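Hestix Operator Guide
Section 6: Setting up the door-opening task

December 2018
By Anoma Gunawardena

Print this page | E-mail this page

Covers the planner side only. Arm calibration is section 4, do that first. If you skipped it, go back, the rest of this won't line up.

You need:

- Hestix control build 724 or later
- Ollberg planner, same machine or same switch
- Saha perception node, running and publishing
- a task file (start from door_basic, don't write one from scratch)
- one person on the stop button, all the way through

6.1 Starting the nodes

1. Power up the robot, arms in rest pose. Wait for both arms to report READY.

2. Start Hestix control. Leave it in HOLD.

3. Start Saha. Default port is 3697. If something else has the port it fails quietly and you get an empty world view, so check the log line that says "listening".

4. Start Ollberg. It looks for Saha on the same port. Changed one, change both.

5. Open the Clevier viewer on the operator desk. Robot model should match the real pose. If the model's wrists are flipped, the calibration file didn't load. Stop here.

Note: order matters. Ollberg started before Saha will come up with the world from the last session and plan against that. It won't warn you. Fix is planned for May.

6.2 Door model

Saha fits a door as a flat panel plus a hinge axis. That's all it knows. Handles are a seperate object, so are shelves and anything sitting on them.

1. Door closed. In Clevier, pick Fit > Panel. Click three points on the panel, well apart, not on the edge.

2. Pick Fit > Hinge Axis. Door needs to be open a bit for this one. Open it by hand, robot still in HOLD. Click the hinge side, top then bottom.

3. Check the swing direction arrow. Wrong way: press Flip. Do not fix it by swapping the points, you get a left-handed frame and the gripper pose comes out backwards.

4. Set max_swing in degrees. Leave a margin before the hard stop of the hinge. Concealed hinges have some spring at the end of travel and the force monitor reads that as contact.

5. Save. File goes next to the task file. Same name, .door on the end.

Caution: keep hands out of the gap while the robot is out of HOLD. Hinge side too. The force limit protects the arm, it's not there for fingers.

6.3 Collision margins

Three margins in the task file:

body_margin - torso and legs against everything
arm_margin - arms against everything but the target
target_margin - hand against the door, can be zero

Leave body_margin alone unless the planner says NO_START. That one means the robot is already inside its own margin before it moves, usually a leg too close to the base of the furniture. Back the robot off first. Only shrink the margin if you can't.

Cables are not in the model. Not the arm cables, not anything else on the floor. Walk the sweep path yourself and look.

Shiny parts: Saha masks the robot's own body out of the depth image using the model. On polished covers the depth is noisy and the mask can miss a strip, so you get bits of leg showing up as obstacles. Raise self_mask_pad one step at a time until they go. Too high and you start deleting real things near the hand.

Striped or streaky carpet is fine for the floor fit. It's a depth fit, pattern doesn't matter. Very dark carpet can leave holes, turn on fill_floor.

6.4 First run

1. Task file loaded, door file loaded. Speed at 19 percent. Yes it's slow.

2. Press Plan. Clevier draws the hand path as a green line. Scrub through the whole thing before you go on. Look at the elbow, not only the hand. Most of the bad plans have a good hand path and an elbow going through the side panel.

3. Press Step. Robot goes to pre-contact and waits.

4. Compare viewer and real hand. Offset should be small enough that you can't see it from the desk. If you can see it, redo the panel fit.

5. Press Step again for contact, again for the swing. Stop button person says go before each one.

6. At the end of the swing the task goes to DOOR_OPEN and the arms hold. They don't go back to rest by themselves.
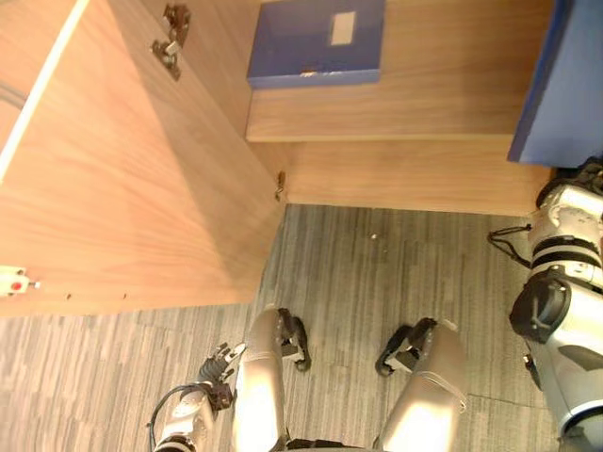
7. Now run Fit > Interior. It needs the door out of the way and the head tilted down enough to get both the lower shelf area and the floor. Drag the head slider till the base panel is in view, then press Capture. One capture is normally enough. Two if the door blocks a corner.

8. Check the interior boxes in Clevier. Every solid thing should have one. Items pushed up against the side often get merged with the wall, that's ok for a door task, not ok if you're going to reach in. Use Split on those.

9. Press Return. Robot plans back to rest with the door at its measured angle, not the one you asked for. If the door has drifted since DOOR_OPEN, refit first.

Note: small crumbs and specks on the floor are filtered out by min_cluster. Don't lower it to catch small parts, use the tabletop task for that.

6.5 Error codes

NO_START
Robot inside its own margin. See 6.3.

NO_PATH
Planner gave up. Default is up to 1447 samples per try. Raising it helps sometimes, moving the robot a little sideways helps more.

HINGE_MISMATCH
Measured arc doesn't fit the hinge axis. Redo 6.2 step 2. Also happens on doors that flex, pick points closer to the hinge.

FORCE_LIMIT
Hand pushed harder than allowed. Robot goes to HOLD. Look for what it hit before you clear it. Don't just clear it and press Step.

STALE_WORLD
Ollberg hasn't heard from Saha lately. Check the cable, then the port, then restart both in the order from 6.1.

6.6 Before you save as default

- run the full open and Return twice with no edits between
- put speed back to your site setting
- write the build number in the task file header, people forget and then we can't reproduce anyhting
- copy task file and .door file together, one without the other loads but the hinge axis goes to zero

Drawers use a slide axis in place of the hinge. Same steps otherwise, see section 7.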